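Comparing Two Controllers on a Two-Armed Simulated Robot

Student project report, Team Tunier
Robotics Lab course, Escobedo program

What we wanted to find out

Our team spent the term with a simulated robot that has two arms and a tabletop to work on, and we had a great time with it! The question we picked was pretty simple to say out loud: if you keep the robot, the table and the objects the same and only swap the controller, how different does the behavior look? We had two controllers to try. The first one, which we call Cesulton, plans a full path to a target point before it moves. The second, Terkonska, takes a small step, looks at the camera view again, and picks the next small step from there.

We chose simulation for a boring reason (reset takes a second) and a fun reason (you can try really bad ideas). Between the two controllers we logged 1,359 runs by the end of December, counting the ones where we typed the wrong settings and had to throw the results out.

The setup

The table is flat and gray with no markings on it. We have a blue tray on the left, a yellow bowl, and a thin white platform that sits on the right side. The bowl doesn't have a fixed home. Some layouts put it on the platform and others put it by itself out on the table, and the small objects change too. A layout file sets all of this, and we wrote 15 of them. Each controller got the same layouts in the same order.

The camera looks down at the table from the robot's side, and both controllers only get that one view. We talked about adding a second camera at the wrist and ran out of time. If another team picks this up, please do that first!

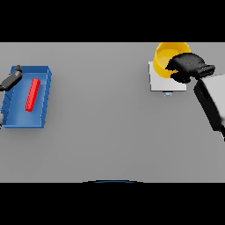

Figure 1. Layout with the red bar in the tray and the bowl on the white platform, one gripper at each side of the table.

Layouts like the one in Figure 1 were our favorite for testing both sides together, as the two targets are so far apart. Neither arm has to cross the middle, so you can look at each side separately and not worry about the arms bumping into each other. What you do have to worry about is the gripper hiding the thing it is going for. With the right gripper over the bowl, a good part of the bowl is covered up from the camera's point of view, and a controller that depends on looking again and again has less to look at just when it matters.

We expected Terkonska to fall apart there. It didn't, or at least not the way we thought. It slowed down a lot, and sometimes it wandered sideways until more of the bowl rim came back into view, and then carried on. Cesulton didn't care about the covered bowl at all because it had already made its plan. The catch is that any small error in the first estimate stayed in there until the end. On the long red bar this showed up as an angle problem: the bar lies diagonally, and if the planned grip angle is off, closing the gripper pushes the bar around.

How we scored runs

A run counted as good if the robot got to its target within the time limit and didn't knock over or shove anything else. We first tried scoring only on reaching the target and got numbers that looked amazing, until we watched the playbacks. So we went back and rescored everything, which took one of us a whole weekend and a lot of snacks.

The pointing and touching layouts

Besides picking things up, we wanted a task about precision that had no grasping in it. In 14 practice sessions we worked only on moving a finger to the edge of the white platform, where a little pale tab sticks out. It's a tiny target and easy to miss. 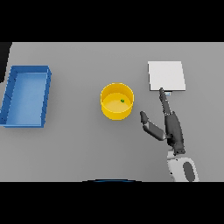
Figure 2. Index finger at the lower edge of the white platform, thumb out to the left. The small green object is in the bowl.

The thumb turned out to be the part to watch. It spreads out to the left of the hand, toward the bowl, so the controller has to leave room for it even though the index finger is the part doing the job. We added a keep-clear zone to the bowl for both controllers, and bumps went down right away. Cesulton liked this change best. Its paths bent neatly wide of the bowl. Terkonska got a bit nervous, with lots of tiny back-and-forth moves near the zone, and we had to make its steps smaller for the last stretch.

Side by side

For the final comparison we saved 19 fresh runs per controller that we hadn't tuned on. Cesulton was faster in nearly all of them. Terkonska was better at ending up in the right spot when the layout had been shifted a little, and it was much more fun to watch. We would use Cesulton for the finger task and Terkonska for the red bar.

Still on our list

Wrist camera, as mentioned above. A proper look at the lighting settings, which we left at the default (soft and even) the whole time. We also want to try handing over from one controller to the other halfway through a reach. We have a half-working version of that in the project folder, and the handover currently makes the arm pause for a moment before it goes on.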